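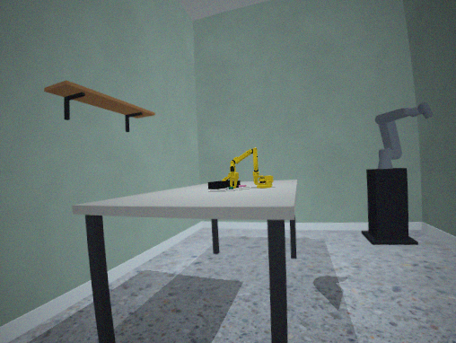

What does the club have to hand in by nine?

One clean run of the yellow arm in simulation, plus the log file.

Mircea Bogdan read the rules out again. Octavian Lungu already knew them. It was the last night of the Ulero round in August and they had used 22 of their tries.

"It stops short," Octavian said. "Every time."

"Change the wrist offset."

He changed it by 2 and ran it. The green piece was tiny on the screen, and so was the pink one.

"What's the grey arm for?" Mircea asked.

"Next round. Leave it alone."

They shared a packet of chips and waited for the Nokside server – it was always slow after eight. Mrs Bratu came by to say she was locking up the lab in 3 minutes.

"Send it," Mircea said.

"It's not finished."

"It's near enough to get us to Stoltholm."

Octavian looked at his numbers, then put his finger on the key.
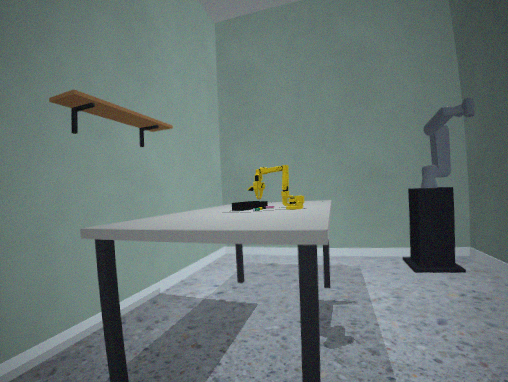 The Bus Home

They didn't talk until the bridge. Then Mircea's phone buzzed. Log received, almost 200 lines.

"Did you fix the offset?" he asked.

"I put it back to yours," Octavian said.

Print this story | E-mail this story

Comments

tram_reader: Did they get to Stoltholm or not?

Jo: My robotics club was exactly like this, right down to the chips.

This site uses cookies. OK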